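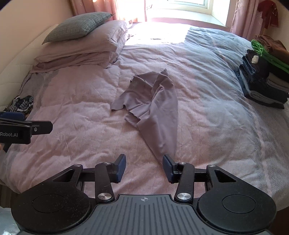 A quilted bedspread in pink and grey on a large bed.

Bedspread

A bedspread is the outermost cover of a bed. It is laid over the sheets, blankets and pillows during the day, and in many homes it is folded back or taken off at night. The word is used loosely. In American stores it may refer to almost any large decorative bed cover, while in the textile trade it usually means a single-piece cover that reaches to the floor, or close to it, on three sides.

Terms

Several words overlap with bedspread and are often used in its place.

A coverlet is smaller. It covers the top of the mattress and hangs a short way down the sides, and is commonly used with a bed skirt or on a bed whose frame is meant to be seen.

A counterpane is an older name for a bedspread. It comes from a French term for a stitched or quilted cover, and was altered in English under the influence of "pane," which once meant a piece of cloth. The word is still heard in Britain, mostly among older speakers.

A quilt is made of layers, normally a top, a filling and a backing, held together by stitching. A quilt can serve as a bedspread if it is large enough. A comforter is also filled but is thicker, and is meant mainly for warmth. A duvet is a plain filled bag that goes inside a removable cover. In much of Europe the duvet has taken the place of both blankets and bedspread.

A throw is a small loose cover, often placed across the foot of the bed.

History

Covers for beds are as old as beds themselves, but the decorative top cover became a separate item only when households could afford bedding that was not needed for warmth. In medieval Europe the bed was frequently the most valuable piece of furniture in a house, and its hangings and covers were listed in wills. Rich covers were made of silk, velvet or fine wool, sometimes lined with fur. Poorer households used a coarse woven rug or a plain blanket.

From the 1600s onward, painted and printed cottons from India were imported into Europe in large amounts. Many were made up as palampores, which were single panels with a flowering tree design intended for beds. They were light, washable and brightly colored, and European printers soon copied them.

In Lancashire, England, the town of Bolton was known in the 18th century for heavy white cotton covers with a raised loop pattern. Marseilles work, a corded and stuffed white quilting from the south of France, was imitated on looms in the same period. The woven version remained popular in North America through the 19th century, when it was sold as the Marseilles spread.

American households also produced overshot coverlets, woven from undyed cotton and colored wool, usually indigo. The arrival of the Jacquard attachment in the 1820s allowed professional weavers to make figured coverlets with birds, buildings and borders. Many of these carry the name of the weaver or the buyer in one corner.

Tufted chenille spreads were a large industry in northern Georgia in the first half of the 20th century. They began as hand-tufted work done at home and were later made by machine. Much of the same machinery and skill passed into carpet making after demand for the spreads fell.

Construction

Bedspreads are made by weaving, knitting, crochet, quilting or tufting.

Woven spreads come off the loom at full width or are sewn from two or more panels. Where panels are used, the usual practice is to place a full width down the center of the bed and a part width on each side, so that no seam falls along the middle. Matelassé is a double cloth in which the two layers are joined at intervals to give a puckered, quilted look without filling. Candlewick is a plain cotton ground with tufts of soft yarn. Herringbone and other twill weaves are used for borders and stripes as well as for whole covers.

Quilted spreads have a thin layer of filling, usually polyester or cotton batting. The stitching may follow the printed pattern, run in straight channels or cross in diamonds. Closely spaced stitching makes the cover flatter and firmer. Wide spacing leaves it puffier, but also lets the filling shift more in the wash.

Crocheted and knitted spreads are generally made in squares or strips and then joined. They are heavy for their thickness and stretch if they are hung up to dry.

Size and fit

There is no single standard size. Makers work from the dimensions of the mattress and add a drop on each side, which is the distance from the top of the mattress to the point where the cover ends. A full-length spread needs a drop equal to the height of the bed, less a small clearance above the floor. Extra length is allowed at the head if the cover is to be tucked under and over the pillows. For a standard American full or double bed, a width of 96 inches is common, though it may fall short of the floor on a deep modern mattress.

Corners at the foot can be left square, in which case the cloth forms a fold that touches the floor, or they can be rounded. Beds with a footboard or posts need split corners. A fitted spread has a flat top panel with a separate skirt sewn to it, either gathered or pleated. It gives a neater outline but has to match the mattress closely.

Color and pattern

As the bedspread is often the largest piece of cloth in a room, its color has a strong effect on how the room looks. White was the usual choice in the 19th century, partly because it could be boiled. Solid pastels were common from the 1920s through the 1950s. Wide bands or blocks of two colors, with narrow stripes between them, have been used in both woven and pieced covers for a long time and are still produced.

Patterns are either all-over or placed. A placed pattern has a center and a border and must be set straight on the bed. An all-over pattern is more forgiving and can be cut to any size.

Care

Most cotton and polyester spreads can be machine washed, but a large one may not fit in a household washer. If the drum is packed too full the cover will not rinse properly and may come out creased. Commercial machines are often used instead. Wool, silk and older handmade pieces are normally cleaned by a specialist.

Quilted covers should be dried on low heat and shaken out partway through. Tufted covers are shaken and brushed once dry to raise the pile. Dark colors are washed separately the first few times.

For storage, covers are folded loosely with acid-free tissue in the folds, or rolled on a tube. They are refolded along different lines from time to time. Plastic bags trap moisture and are not advised for long storage of natural fibers.

Decline and present use

The full-length bedspread lost ground in the United States and Britain after the 1970s, as duvets and comforters spread and fewer people made the bed with separate blankets. Hotels kept the heavy spread for longer. Many chains later dropped it in favor of white duvets, which are easier to launder between guests. Lighter coverlets and thin quilted spreads have remained in general use, particularly in warm climates, where they often serve as the only cover.

See also

Bed skirt
Blanket
Candlewick
Chenille
Coverlet
Matelassé
Quilting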